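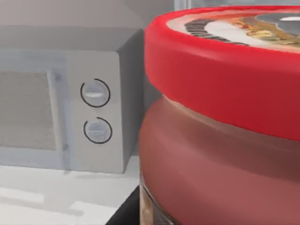
Clerisden Pantry Survey, release 6

Contents
The data covers 1,556 entries from household pantry diaries kept in Clerisden and Gulholm. Each row is one item on one shelf, with the month it was bought, the month it was opened and the month it was finished or thrown out.

Files
pantry.csv - the main table
households.csv - one row per household, joined on hh_id
codes.txt - category codes, including the split between jam and marmalade

Known problems
Gulholm diaries from June are missing the opened column. Weights were recorded in grams, but 30 rows came in as millilitres and have been left as written - see the unit_flag column. Anything over 1,000 g was checked against the paper diary. Flavour and colour notes are free text and have not been cleaned.

Changes since release 5
Duplicate tinned goods removed. The Dow households now have their own region code.

Licence and contact
Free to reuse with credit. Corrections go to Viorica Rusu, who maintains the Prevo import script as well.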